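3.2 Cell Layout and Maintenance Procedure

The Trerow cell consists of one white arm, a wooden table, and a fixed camera that views the full reachable area of the tabletop. The arm approaches the work area from the side of the table, which leaves the opposite edge open for an operator to place and remove objects. The arm controller, the gripper driver, and the camera run from separate power supplies. All three share one network switch and are logged by a single host running the Tadeck scheduler.

The base of the arm is bolted to a steel plate that does not touch the table. In an earlier layout the base was clamped to the tabletop, and fast moves of the shoulder joint shifted the table against the camera. The shift was small in any single episode but accumulated over a shift of operation, and grasp positions computed in the afternoon were visibly worse than those computed in the morning. Separating the two removed most of this drift. The remaining drift was traced to the table itself, whose feet were then fixed to the floor with adhesive pads.

Objects are drawn from the Ziltden household set, which contains 16 items chosen to vary in stiffness, outline, and surface finish. Only part of the set is on the table at one time. Start positions are not marked on the wood. Operators are asked to scatter the objects by hand and to leave each one reachable from at least one approach direction.
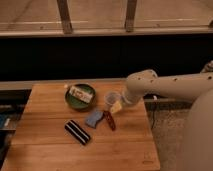 Three maintenance tasks are carried out on a fixed schedule, counted in grasp cycles. The first is replacement of the fingertip pads. New pads are cut from silicone sheet and bonded to the fingers, and the gripper is closed on a steel gauge block for one hour while the adhesive sets. Pads are replaced every 3000 cycles. In the first month of operation we waited for visible wear before changing them, and one pad separated from its finger at cycle 1195. Inspection showed that the bonding surface had not been degreased. A solvent wipe was added to the procedure and no further separation was recorded.

The second task is the check of hand-eye calibration. A printed target is held in the gripper and moved through a stored list of poses, and the reprojection error is compared with the value from the last full calibration. If the error has grown by more than one pixel, the full calibration is repeated. The check is run at 8:00 a.m., before the first episode, with the arm already warmed up by a short unloaded motion program. Results taken on a cold arm were not repeatable, and we discarded them.

The third task concerns the cable to the gripper. It is tied to the forearm at two points, with a free loop at the elbow. If the loop is too short, the connector is pulled when the elbow is fully extended; if it is too long, the cable can catch on the table edge during low approaches. Both faults appeared in the log as a brief loss of gripper feedback, and they could be told apart only by replaying the joint positions. The loop length is now set with the elbow extended and verified with a slow sweep along the near edge of the table.

Repairs outside this schedule were limited to one elbow brake and two gripper driver boards. The brake was replaced on site with a unit supplied by Tokarz, followed by re-zeroing of the joint and a full calibration. Each driver board failed after an emergency stop with the gripper under load. The stop sequence was changed in May so that the gripper current is ramped down before power is removed, and the present boards have remained in service.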